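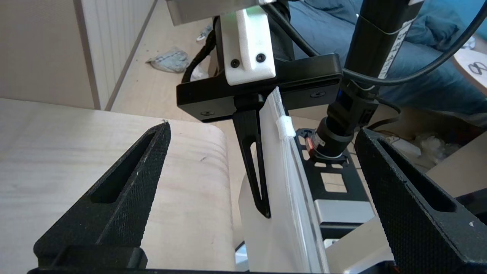 Bistton sells replacement roof rack parts for cars, wagons and small SUVs, and most of the questions we get are about matching the right fit kit to the right car. Please read through the answers on this page before you call. When you write to us about screws, tell us what kind you have. Countersunk screws, like the three on the front face of the black mounting plate in the photo, are not interchangeable with the pan head screws used on older racks.

How do I find out which fit kit I need?

You need the make, model, year and body style of the car, and the type of roof. The main types are bare roof, raised rails, flush rails and fixed points. Two cars with the same name and year can take different kits if one is a wagon and the other a sedan. The kit number is also printed inside the end cap of each foot.

Can I use my old Flendurel crossbars on a new car?

Usually, yes. The bars stay the same and only the fit kit changes. Check the bar length first. If the new car has a narrower roof, the bars may stick out past the mirrors, and we don't recommend driving with them that way.

How much weight can the rack carry?

Use the lowest number you find. The car has a roof limit in the owner's manual, and the rack has its own limit on the underside of the bar. The weight of the rack itself counts toward the roof limit – people often forget this when they add a cargo box.
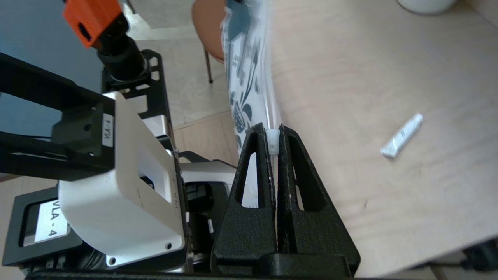
Elli Ahonen wrote to ask whether the feet have to be tightened again after the first trip. They do. Stop after the first 14 miles and check every bolt with the wrench that came with the kit, then check again before each long drive.

Do I have to take the rack off in winter?

No, but we suggest it if you don't use it. Road salt gets in under the feet and can mark the paint. Wash and dry the roof before you put the rack back on.

I lost my key. What now?

The key number is stamped on the face of the lock. Send us the number and we can cut a new one. If the number is worn off, you will need a new set of lock cores.

What does shipping cost?

Fit kits and small parts ship for $19. Crossbars go by freight, and the price depends on your ZIP code. Orders over $269 ship free, crossbars included.

Can I return a kit that doesn't fit?

Yes, within 30 days, as long as the rubber pads have not been trimmed. Put the parts back in their bags and include the order number. Returns go to the Ferlow warehouse and not to the store.

Last updated December 2020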